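# Budgeting a two-arm folding cell

Price the arms first, then everything bolted around them. Reto Frei's sheet for the Kallard cell has 15 lines, and only two are arms.
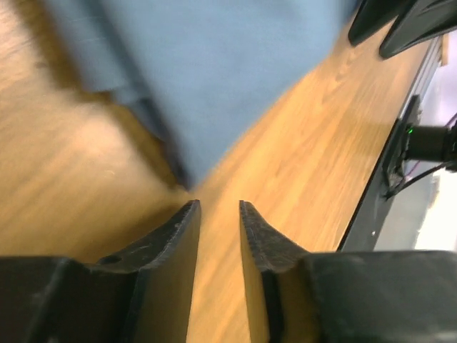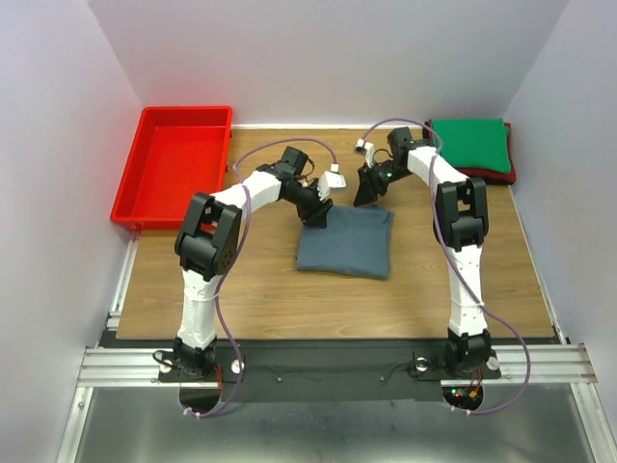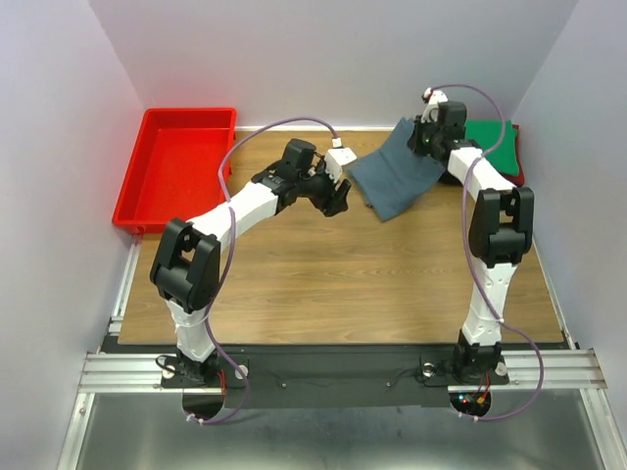 Start a separate line for spares and small parts. Ours came to 2247 francs. Put cables on it early: the purple ones in the two wide views run the length of each arm, and Rusel quotes 14 days for a replacement. Order one extra per arm.

1. Get rail prices from Hämmerli.
2. Ask Felier for a 12-month service rate.
3. Add cloths and a tray.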